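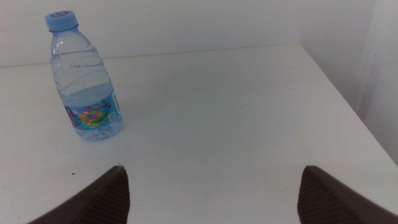

Fig. 4.1 Wrist camera view, fingers open, bottle ahead and to the left of the gap.

4. Bottle pick – setting up, lining up, recording

Read section 3 first if the arm hasn't been homed today. This section assumes the arm is powered, homed and talking to the laptop, and that you've signed the bench sheet. If any of that isn't true, go back.

The bottle pick is the first task every new club member does on Skikora. Same task for everyone, same table, so the runs can go in one pile. Don't improve it. If you have a better idea put it on the ideas page.

4.1 What you need

Club laptop with Endar installed (the desktop icon, not the old one in the Downloads folder)
One small plastic bottle, clear, cap on
Dry cloth
Spare finger pads, in the tin with the hex keys
Two people. One drives, one on the stop button. No solo sessions, even if you've done it loads of times.

Bottle notes: half full is what we want. Full ones are heavy enough to slip with worn pads, empty ones get knocked over by the lightest touch. Screw the cap down hard. Leave the label on – the tracker needs something to hold on to, and clear plastic with clear water against a white table gives it next to nothing. A busy coloured label is good. Blue cap is fine.

CAUTION: Water and the motor base don't mix. If a bottle goes over and leaks, stop button first, then power off at the wall, then cloth. In that order.

4.2 Table and light

1. Clear the table. Pens, mugs, phones, the lot.
2. Wipe it down. Faint smudges can stay, anything sticky can't.
3. Blinds down, ceiling lights on. Direct sun puts a hard shadow beside the bottle and the tracker likes the shadow more than the bottle. Soft shadow or hardly any is what you're after.
4. Stand the bottle upright. Let go and check it's sitting flat and not rocking.
5. Keep it well away from the right hand edge. The table stops sooner than you think on that side.

Note: a bottle can look as if it leans a bit in the wrist view when it's standing dead straight. That's the lens. Check with your own eyes before you start moving things.

4.3 Starting up

1. Open Endar. Wait for the green bar. It can take a while on the club laptop, leave it be.
2. Choose Skikora from the arm list. If the list is blank, unplug the USB lead, count to five, plug back in the same socket.
3. Load profile bottle_b. Not bottle_a, that's for the old fingers.
4. Turn on wrist view.
5. Press Open. Both fingers should swing apart and stop. You want to see both tips at the bottom of the view with a wide gap between.
6. Read the two finger numbers in the side panel. Left should be 1,437 and right 3,873. Write them in the log. If either is out, do 4.4. If they match, skip to 4.5.

CAUTION: Hands out of the way before pressing Open or Close. The fingers don't know you're there. Pinches are the most common injury in this club by miles.

4.4 Finger numbers wrong

1. Press Close. Wait till it stops.
2. Power off the gripper only (small switch on the forearm).
3. Look at the pads. The ribbed side faces inwards on both. If one's peeling or has been put on smooth side in, change it now.
4. Power on, press Open, read again.
5. Still wrong – run Zero Fingers from the Tools menu. Takes a minute. Don't touch anything.
6. Still wrong after that, stop and find Birgit Buschmann. Do not edit the numbers in the profile to make the warning go away. Somebody did this in July and we lost an afternoon of runs.

4.5 Lining up

The slow bit. Most bad picks are bad lining up.

1. Set speed to 16. Leave it there for the whole task.
2. In wrist view find the gap between the fingertips. The bottle needs to end up in that gap, straight ahead.
3. If the bottle is off to the left, as in Fig. 4.1, move the arm left. Turn the base only. Small taps, not a held key.
4. Stop when the bottle is in the middle of the gap. Don't go forward yet.
5. Check height. Aim for the label, below the water line. Grip up by the neck and the bottle swings, grip at the very bottom and the fingers scrape the table.
6. Drop the arm if you need to, then check left/right again. Dropping it nearly always shifts it a touch.
7. Now go forward. Taps. Stop when the bottle is between the pads, not just the tips.

Note: the fingers look enormous in the wrist view as they're so close to the lens. Don't judge distance by them. If unsure, the person on the stop button looks from the side and calls it out.

Note: if the picture freezes, stop moving. The arm carries on even when the view doesn't. Turn wrist view off and on.

4.6 Gripping and lifting

1. Stop person says ready. Wait for it.
2. Set grip force to 656. Thin bottles crumple above this, and a crumpled bottle is no use to the next team.
3. Press Close.
4. Wait for the Held light. No light means no grip, even if it looks fine. Press Open, back off, redo 4.5 from step 4.
5. Lift straight up, a hand's height. Hold it and look for slipping.
6. Lower till it touches the table. Press Open. Back straight out before you turn the base or you'll sweep the bottle off.

If it slips on the lift: lower, open, wipe the bottle with the cloth, wipe the pads, try again. Twice in a row means new pads.

4.7 Recording

Only record once you've done a clean lift without recording.

1. Bottle back on the table, anywhere the wrist view can see it at the start. Change the spot each run, left, right, nearer, further. Runs that all start with the bottle bang in the middle are not much use to us.
2. Turn the label a bit between runs too.
3. Press Record, wait for the beep, then drive.
4. After the bottle is back down and the fingers are clear, press Stop Record.
5. Mark it good or bad straight away. Knocked bottles, missed grips and frozen views are all bad. Keep them, just mark them honestly.
6. Save to the Groltico folder under your own initials. Not the desktop. Please.

Swap driver and stop person half way through the session.

4.8 Quick fixes

Tracker box jumps to the wall – blinds are up, or the bottle is too far back. Bring it forward.
Tracker box sits on the cap only – turn the bottle so more of the coloured part of the label faces the camera.
Arm drifts left on its own – base clamp loose. Power off, tighten, home again (section 3).
Buzzing from the gripper when closed – force set too high, check it says 656.
Endar says "profile missing" – you're logged in as guest. Log out, use the club login.
Red light on the forearm – don't clear it. Write down what you were doing and tell Birgit.

4.9 Packing up

1. Open fingers, arm to Park.
2. Gripper off, then arm off, then wall.
3. Wipe the table, empty the bottle only if it's leaking, otherwise stand it on the shelf for the next lot.
4. Fill in the log. Finger numbers, number of good runs, anything odd.
5. Laptop on charge. It wont last the next session otherwise.

Next: section 5, Gökçe tray task. You need ten good bottle runs signed off before starting it.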